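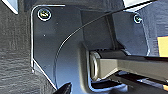 Ticket 1188: Flellier stream drops to low resolution on TV app

December – by the Pichler support desk
1 min read

Reported: games start fine on the Flellier TV app, then the picture goes soft after a few minutes and button presses lag. Same account works on a phone.

Speed test on the TV: 40 Mbps. Speed test on the phone, same room: 100 Mbps.

Step 1. Signed out and back in. No change.

Step 2. Moved the TV to the 5 GHz band. Now 70 Mbps, lag still there in Drunau, menus OK.

Step 3. Turned off motion smoothing and set the input to game mode. Lag gone.

Step 4. Customer played Drunau for an hour – no drops. Controller left on Bluetooth.

Status: closed. Reopen if it comes back after the next app update.

Contact Jirnville Support | © Jirnville | Back to top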